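Hoveck Tabletop Coating: Frequently Asked Questions

Shares 48 | Comments 20

What surfaces can be coated?
Primed wood, steel and most rigid plastics. Sand glossy surfaces first.

How long before I can use the table?
Light items may be placed after 20 hours. Full cure takes 50 hours.

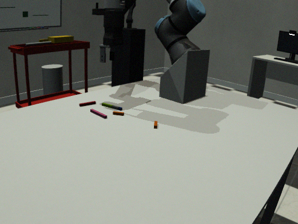
Matte white tabletop with small colored pieces.

Does white yellow over time?
Slight yellowing is possible in direct sun. The matte finish shows it less than gloss does.

How do I clean it?
Use mild soap and a soft cloth. Do not use acetone or scouring pads.

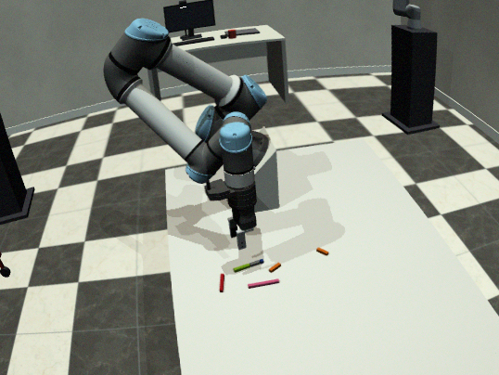

Long white work surface with robot arm at the far end.

Can I recoat?
Yes. Scuff with 2000 grit, wipe down and apply one thin coat.

Where is it sold?
Through Gusside stores and by mail from Clurnov.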